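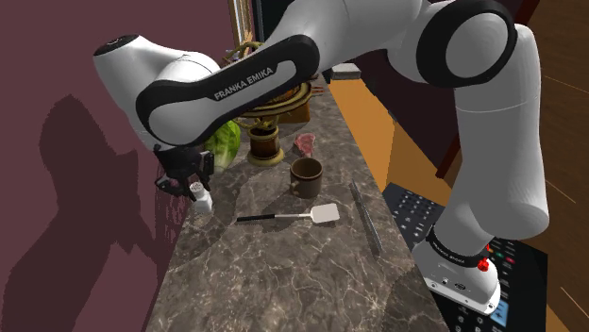 We drove out to Trirkier in June for the open day at the Lason dance hall, and I'm so glad we did! The morning was all reels — four of them, walked through slowly for the beginners — and after lunch the Barajas band played two strathspeys I had only ever heard on tape. Upstairs they had 400 old dance booklets laid out to browse (I could have stayed till dark). I came home with a booklet of 12 jigs and very sore calves. The next open day is in spring, and we've already put our names down.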